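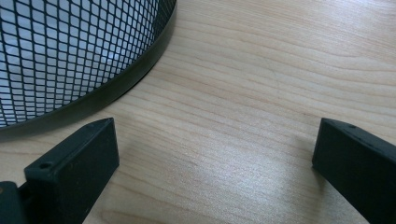

Hand-held gripper with its two fingers open beside a black wire-mesh wastebasket on a wooden tabletop.

Perkari and Cultix Publish Results of Hand-Held Gripper Comparison

GRUTAU, November - Perkari, a maker of gripping tools for light automation, and the testing firm Cultix today released the results of a joint comparison of two finger designs for hand-held grippers. The work was carried out at the Cultix test shop in Grutau over 15 weeks and covered 3,078 recorded grasps.

Operators used each design on 23 household and office items, among them wastebaskets, mugs, folded cloths and desk trays. Both designs were fitted to the same handle and used with the same camera, so that differences in the results could be traced to the fingers alone.

The wide, flat finger held rigid items more securely and needed fewer second attempts. The narrow finger did better on open mesh and thin rims, where the flat finger tended to slide before closing. Neither design gave steady results on folded cloth, and the companies have left that item out of the overall scores.

The comparison also looked at camera placement. A view from just behind the fingers kept both tips visible during most grasps - a point that operators rated above image sharpness when asked what helped them most. Glare from tabletops remained a problem in afternoon sessions and will be studied separately.

Perkari will offer both finger designs with its Calimlim handle beginning in the spring. Existing customers may order either set as a replacement part.

The full report, including grasp counts by item and the test procedure, is available on request from the Cultix press office. Requests for sample fingers should be sent to Perkari customer service.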